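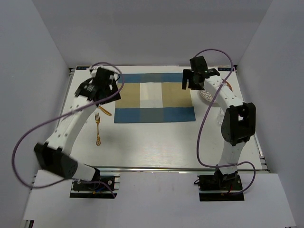
Placemat down, gold fork and knife to the left of it.

May, 4:30 p.m. Table setting notes, Maseo bench.

I love this placemat! The blue and tan hold up so well on the white top, and a woven mat stays put nicely when it's squared to the back edge. Spent 17 minutes trying other mats and came straight back to it – no contest.
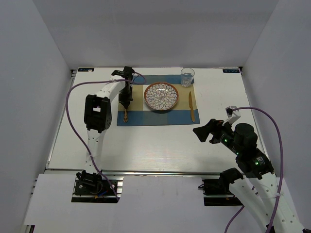 For the Piseo layout I want the plate centered on the mat, fork left, knife right, glass up past the top corner. That orange rim against the blue is gorgeous. Next: try bowls, 13 cm ones first.

Maseo workshop notebook | Back to top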